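Tables That Other People Have to Use
Project report, Domestic Spaces module, Darnmont School of Design

1. What we set out to do

Our group was asked to pick an ordinary surface and find out how it fills up. Other groups chose staircases and a bus shelter. We chose the shared work table, partly out of scholarly interest and partly because it was raining and the tables were indoors.

The question was simple enough. When people set things down on a table they share with others, where do those things end up, and does the covering on the table change anything? Farzad Hosseinzadeh, who supervised us, warned that we would learn more about tablecloths than we wanted to. I would like the record to show that he was right by the second afternoon.

2. How we did it

We looked at tables in two buildings, Guvine Hall and the Vuvstead annex, over 6 weeks in the spring term. At each visit we noted what was on the table, what it was sitting on, and whether it looked placed or dropped. "Placed" and "dropped" caused the longest argument of the project. We settled on calling a thing placed if moving it would annoy someone.

By the end we had 176 entries in the log. Nine of them say only "mug" in my handwriting, with no further detail, and I have lost marks for these before so I will mention them now.

3. Coverings

Bare tables were the messiest. Things slide on them, and people use the slide: a plate gets pushed along to make room, then pushed again, until it is in front of a stranger. Oilcloth was similar, with added stickiness.
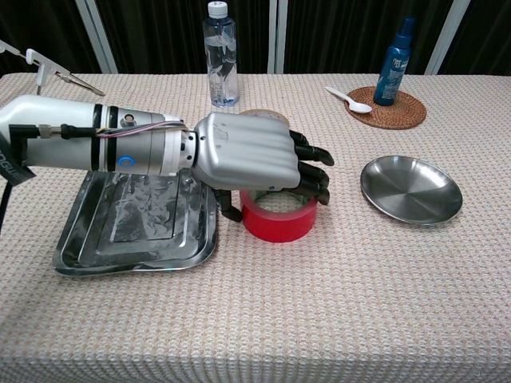 Cloth with some texture to it gave us the most to write about. People seem to treat a covered table as if it were already set for something, and they put things down flat and leave gaps between them. Our log has plenty of metal on cloth, and it was easy to see why we kept writing it down: a stainless steel tray and a shallow round steel plate on a beige waffle-textured cloth stand out in a way they never would on a gray bench. The roll of red tape does even better. Tape was our most traveled object, and lying on its flat side is the only position in which we ever trusted it. Stood on its edge on a bare table at Vuvstead, a roll went straight to the floor and under a radiator, where it may still be.

4. What we found

Covered tables had fewer things at the edges. We think the cloth makes the edge easier to notice, though Ansari Room, where the cloth hung nearly to the floor, had a stapler balanced on the corner for 2 visits running, so the theory has a stapler-shaped hole in it.

Trays worked less well than we expected. A tray is supposed to gather small things up. In our log, people mostly set small things down next to the tray, as though it were reserved.

5. Problems

We changed how we drew the table plans halfway through, which makes the early ones hard to compare with the later ones. We also tidied a table once, by reflex, before logging it. That entry has been removed.

If we ran the project again we would use one kind of plan from the start and weigh down the tape.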